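Subject: Re: [Endside-swap] Folding before the September swap?

On the Endside-swap list, a member from Bondville wrote:
> Do we really need everything folded before it gets to the hall? I have
> 44 shirts in my hallway and I'd like to bring them in bags. Also,
> does anyone have a good way to keep the greens and grays apart? Last
> time I couldn't tell what was what under those lights.

Yes please to folding! Bags are fine for carrying, but if the shirts go in as a heap they come out as a heap, and then two of us spend the first hour at the Skondwood tables doing nothing else. Flat stacks, necks all the same way, and I'll be happy.

On the colors, I feel your pain. I have a teal pile and a charcoal pile and a lot of things that could go in either, depending on what time of day I look at them. What I do now is spread each one out on something pale with lines on it. The grid makes it much easier to get the hem straight, and the color shows up better too – my dark bedspread was hopeless for this. Smooth from the middle out, sleeves in, then fold up from the bottom.
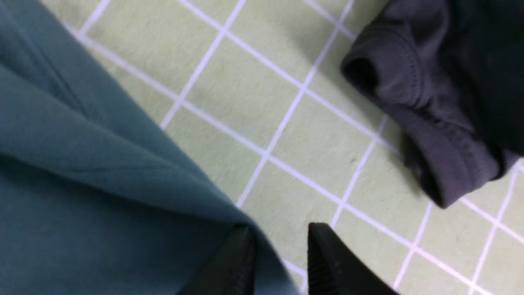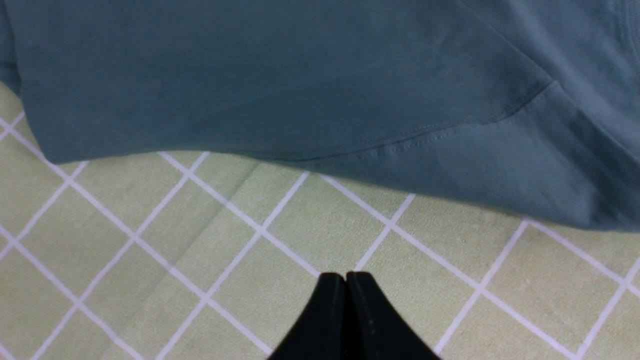
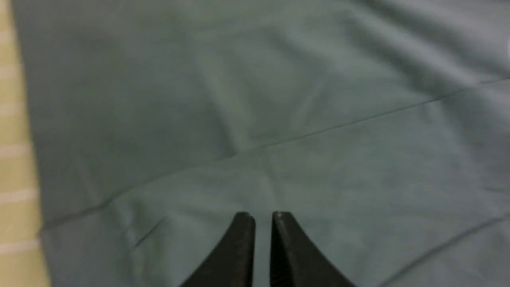

Teal on the grid in the first two, with a bit of the charcoal in the first. Last one is mostly cloth.

If you're stuck on a shirt, put it next to something that's definitely gray and decide fast. I've been calling the in-between ones teal, and so far I haven't had any complaints (the Seppälä bins are marked by size anyway, so color only matters for how the table looks).

I still have nearly 500 of the paper size tags if you want some. They stick fine on cotton but peel off fleece, so for anything fuzzy use the string ones. Tell me how many and I'll leave them in the box by the side door – code is still 3091.

Oh, and no hangers this time, please!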